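## 3. Washing, drying and putting away garments

Read this section before the first load. It applies to the Virkel washer-dryer installed in each Avach residence. Residents in Joline House should also read the notice fixed inside the utility room door.

### 3.1 Preparing the load

1. Empty all pockets and close zips and hooks.
2. Sort items by colour and by the temperature on the care label.
3. Undo shirt buttons, including those at the cuffs, and turn dark garments inside out.
4. Place the items in the drum one at a time. A hand should fit easily between the load and the top of the drum.

**Caution:** Do not wash items marked with solvent, paint or cooking oil. Oil left in fabric may catch fire during drying.

### 3.2 Selecting a programme

1. Turn the dial to position 9 for cotton and mixed fabrics, or to position 12 for delicate items.
2. Press Start. The door locks and remains locked until the programme has ended.

**Note:** If code 314 is displayed, the water supply is closed. Open the tap behind the machine and press Start again.

### 3.3 Finishing

Remove garments promptly and shake each one out. Shirts should be smoothed by hand on a clean, flat surface, with the collar and cuffs pulled into shape.

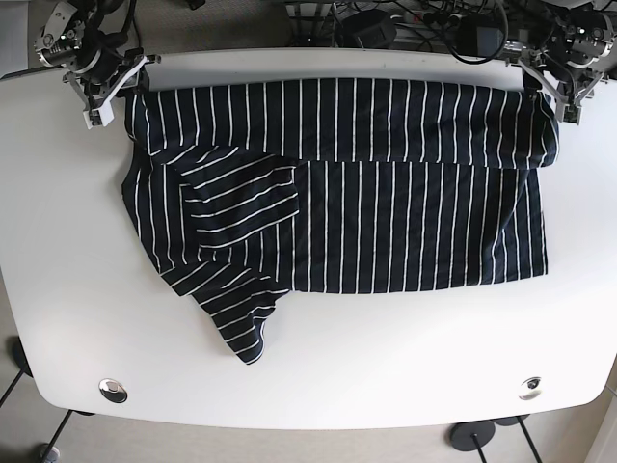

Items that still feel damp at the seams must be hung up to air before they are stored. Woollen items are dried flat and are never placed in the drum for drying – heat will shrink them.

1. Clean the lint filter after every drying programme.
2. Wipe the door seal with a dry cloth.
3. Leave the door ajar until the next use.

**Caution:** Unplug the machine before reaching behind it.

Faults should be reported in writing to Ljubica Halilović at the residence office. Service visits take place on Thursday, and the utility room must be left unlocked for the engineer.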